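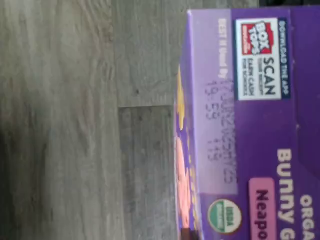 Seit Januar räume ich meine Vorratskammer auf, jeden Abend ein kleines Stück, und gestern war das Fach mit den Keksen und dem Knabberzeug an der Reihe. Ich bin kein ordentlicher Mensch von Natur aus, ich muss mir Regeln geben. Die erste Regel heißt: Alles kommt heraus und auf den Boden, auch wenn man dann nicht mehr durch die Küche gehen kann. Die zweite Regel heißt: Man liest auf jeder Packung das Datum. Bei der lila Schachtel mit den Bunny Grahams steht zwar gut lesbar "BEST If Used By" auf dem hellen Streifen, aber die Ziffern daneben sind so verschmiert, dass ich die Brille holen musste. 17. Juni 2025, so lese ich es. Also bleibt sie.

Die Sorte heißt Neapolitan, und darüber musste ich ein wenig nachdenken. In Deutschland denke ich bei diesem Wort zuerst an die Waffelschnitten, die Neapolitaner heißen. Auf Englisch meint man aber das Eis mit drei Sorten nebeneinander, Vanille, Schokolade und Erdbeere. Mein Freund Saqib Cheema hat mir das erklärt, er hat als Kind immer nur die Erdbeere herausgelöffelt und deswegen Ärger bekommen. Auf der Schachtel sind ein gelber und ein rosa Hase gezeichnet. Den rosa Hasen finde ich sehr hübsch.

Saqib war es auch, der mir sagte, was "Box Tops" bedeutet. Früher hat man in Amerika ein kleines Stück Karton ausgeschnitten und in die Schule mitgebracht, und die Schule bekam dafür ein bisschen Geld. Jetzt scannt man den Kassenzettel mit einer App. Ich finde das ein wenig schade, denn ich schneide gern Dinge aus. Als Kind habe ich die Punkte von den Nudelpackungen gesammelt, in einer Blechdose, und am Ende hatte ich 168 Stück und habe sie nie eingeschickt. Die Dose steht noch bei meiner Mutter.

Zurück zur Vorratskammer. Abgelaufen waren 13 Packungen, das ist mehr, als ich zugeben wollte. Das Schlimmste war ein Grieß, von dem ich schwören könnte, dass ich ihn erst letztes Jahr gekauft habe — er war älter als mein Mietvertrag. Den Grieß habe ich weggeworfen. Bei Reis und Linsen war ich weniger streng, da habe ich gerochen und geschaut, und sie durften bleiben.

Das neue System ist einfach. Unten stehen die schweren Sachen, in der Mitte alles, was ich zum Kochen brauche, und oben das Süße, damit ich auf den Hocker steigen muss. Dong-hyun Nam, mein Nachbar von gegenüber, hat mir dazu geraten. Bei ihm hat es nicht geholfen, sagt er, er hat jetzt nur kräftigere Beine. Außerdem schreibe ich mit einem dicken Stift das Datum noch einmal groß auf die Vorderseite. Dann muss ich nicht jede Schachtel drehen und auf der schmalen Seite suchen, wo die Hersteller es so gern verstecken.

Gekostet hat mich die Aktion 21 Euro, nämlich für Gläser mit Bügelverschluss. Zwei davon sind schon zu klein für das Mehl. Ich hätte vorher messen sollen, aber im Laden sehen Gläser immer größer aus, ich weiß nicht, warum das so ist.

Heute Abend kommt das Fach mit den Gewürzen. Davor habe ich Respekt, dort liegen auch noch Tütchen von meinem letzten Umzug, und bei mindestens einem fehlt das Etikett. Wenn jemand von euch eine gute Idee hat, wie man offene Tütchen aufbewahrt, ohne dass am Ende alles nach Kreuzkümmel riecht, schreibt mir bitte einen Kommentar.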